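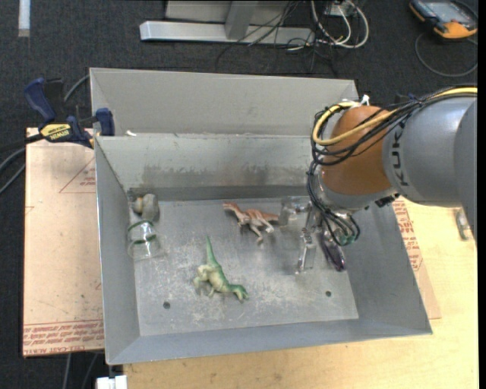

1/5 Ballach FC can confirm that midfielder Gaspard Collet has completed a permanent transfer to Hegazy United. The two clubs reached agreement on terms in July.

2/5 Gaspard made 100 appearances for Ballach and scored 17 goals. The club thanks him for his service and wishes him well.

3/5 Chair Shirley Nguyen: "Gaspard asked for a new challenge and we respected that. The fee will go towards the first-team budget and the academy."

4/5 Head coach Frans De Graaf will continue to look at options in midfield. The club will not comment on individual players — including those named in recent press reports.

5/5 Supporters who ordered a shirt with Collet's name may exchange it at the club shop until 2 pm on the day of the first home match. Proof of purchase is required.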